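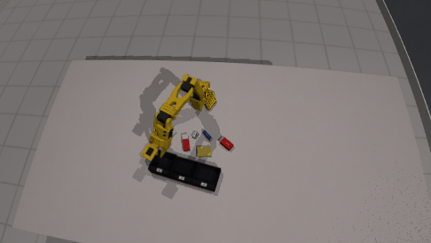
Lactase normally shuts down in childhood. In herding populations a single regulatory change keeps the gene active into adult life, and its spread can be dated from old bone. The Bastgate survey sampled 400 skeletons from burial grounds along the Noh valley. Usable DNA came from 26 of them.

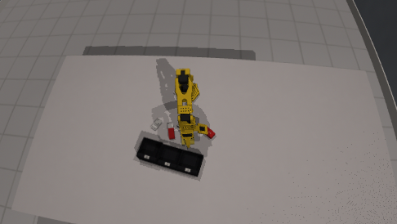 Seven carried the variant, all from the upper layers at Grakia. A sample that small cannot fix the strength of selection. It does set a limit on when the variant reached the valley. Sampling at Cillden resumes in August.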